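**Unit 2, Chapter 4. Setting Out and Putting Back**

Draft for Anika Crenshaw, 14th January. Page count still loose. Glossary to follow.

Before anyone cooks, something has to be on the table. Usually too much. Or the right things in the wrong spots: lid under the bowl, spoon under the lid, ketchup lying down when it ought to be standing. Take a minute with the table first, then read on.

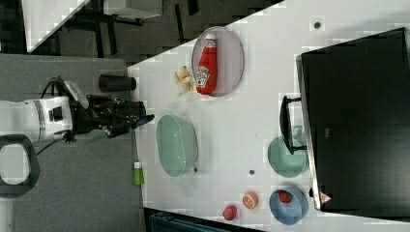
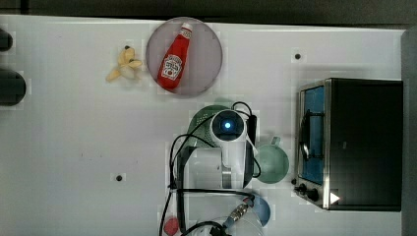
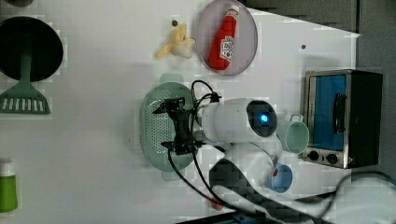
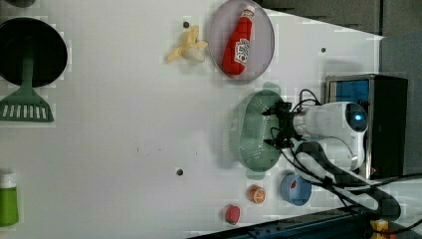 *Fig. 4.1. One white table, four views. Ketchup bottle on the plate, banana to the left of it.*

**In this chapter**

- Sorting a table into zones
- What lies down, what stands up
- Small things in bowls
- Clearing back, in order

**Key words:** zone, reach, landing spot, nest, clear-back

**4.1 Start with the plate**

A plate is a landing spot. Things get put on it that were never meant to be served on it. Look at the bottle. A squeeze bottle on its side takes up most of a plate, so the plate can't do its own job till the bottle moves. Stand the bottle up, off to one side, label facing the cook. Plate free.

Same goes for the banana. Fine where it is if you're sorting. In the way if you're serving. Ask which one you are doing before you pick anything up.

**4.2 Zones**

Split the table before you move a single thing. Three zones will do for most jobs.

*Heat.* Oven and whatever goes in or out of it. Look at the small oven on the right in the first three views. The patch of table in front of its door stays clear. Always. No bowls, no cups, nothing tucked under the handle. The first view has a bowl doing exactly that.

*Wash and drain.* Colander lives in this zone. It's a big shape, so place it early and fit the rest around it. Leave it empty until the food is ready to go in. People use a colander as a parking lot. Don't.

*Hand.* Plates, cups, small bowls, sauces. The things a person reaches for without looking. Keep this zone nearest the person and keep it shallow, one row deep if you can manage it.

Spatulas and pans cross zones. Decide per job. A spatula set down beside its pan is easier to find than one left across the table, and a handle should never stick out past the edge.

**4.3 Small things in bowls**

Round fruit rolls. A strawberry in a blue bowl stays put; one loose near the table edge is on the floor by lunch. If there's a bowl free, use it. One kind per bowl for now, mixed bowls come in 4.6.

Cups: upright, open end up, handles the same way. A cup on its side is neither in use nor put away, and you will knock it. Bowls of the same size nest. Bowls of different sizes also nest, big one first.

**4.4 Clearing back**

Reverse order. Hand zone first, then wash, then heat. Sauces get closed and wiped before they go anywhere. Food items out of the bowls, bowls to the sink, and only then the seperate pile for pans.

Work with a partner for the first go. One calls the item, the other moves it. Swap halfway. Ketsara Suksawat's Wurkden classes do it in silence the second time thru, pointing only, and the practice sheet at the end of the chapter follows her version.

Get your own table ready. Turn to 4.5 when the heat zone is clear.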